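About Cavesent

Home / About us / Who we are and how we work

Cavesent is a laundry and linen care service for households, small guest houses and residential homes. We were established to offer a dependable weekly wash to people who do not have the space, the time or the equipment to do it themselves. Our main laundry is in Gilley, with a second collection point in Zuccaro, and between them we look after the washing of 237 households and 9 guest houses.

Our work is ordinary work, done to a written standard. Each customer is given a numbered bag and a care sheet on first joining. The sheet records the preferred detergent, any allergies in the household, the items that must not be tumble dried and the way shirts are to be returned, whether folded or on hangers. It is kept with the bag at every stage and is reviewed with the customer once a year, in September.

How your laundry is handled

Bags are collected on the agreed day and opened at the sorting table. Items are separated by colour, by fibre and by the temperature on the care label. Pockets are emptied, zips are closed and duvet covers are fastened. Anything with a missing or unreadable label is set aside and washed at the lowest temperature unless the customer has told us otherwise. Coins, keys and papers found in pockets are placed in an envelope and returned with the finished order.

We wash each household's laundry separately. For this reason we use front-loading machines of a domestic size for personal clothing and keep larger equipment for the bed linen and towels of our guest house customers. Strong colours, reds and dark blues in particular, are washed on their own for the first four washes.
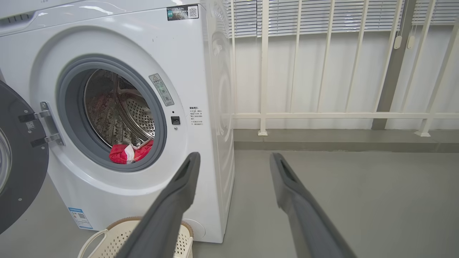
When a cycle has ended, the drum is emptied by hand into the basket belonging to that order. Staff are required to turn the drum once and to feel along the fold of the door seal before the next load is put in, as socks and handkerchiefs are easily left behind. Doors are left open between loads so that the seals can dry. Filters are cleaned at the close of each working day, and detergent drawers are removed and rinsed weekly.

Drying, pressing and return

Woollens and delicate items are dried flat on racks. Cotton and mixed fabrics are tumble dried where the care sheet allows it, and are taken out slightly damp if they are to be pressed. Folded items are stacked with the heaviest at the bottom and wrapped in paper. Small repairs, such as a loose button or a dropped hem, can be carried out on request before the order is returned.

The Zirnard scheme

The Zirnard scheme provides washing at a reduced charge for people leaving hospital, for new parents and for those whose own machine is awaiting repair. Support lasts for up to 9 weeks and may be extended by agreement. Over 408 households have used the scheme since it opened. Enquiries may be made at either counter, and no letter of referral is needed.

Our responsibilities

Cavesent accepts responsibility for items in its care from the time of collection until they are returned. Any loss or damage should be reported within 4 working days, together with the number shown on the bag. A written reply is sent in every case. Customers with particular requirements, including unscented products or the separate handling of work clothing, are asked to speak to the Gilley counter before their first collection.

This page was last reviewed on September 25, 2021.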